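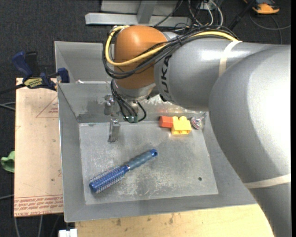 Ticket: Jalteo push-then-grasp, low success near walls
Status: open
Component: Skekico planner

Problem: When an object touches the bin wall or another object, the learned push policy often chooses to push toward the wall. The grasp after it then fails. In the middle of the bin we don't see this.

Tuesday, first check. Ran 200 trials with the old weights. Almost all failures are in the wall group. Camera calibration is good - error under 3 mm.

Second check. The height map was cropped 16 pixels too tight, so the network never received the rim. I corrected the crop and trained again for 700 steps.

Result: pushes now go along the wall, but two blocks side by side are still treated as one object.

Next: test with the Osasex masks before we change the reward. Please do not close this ticket yet.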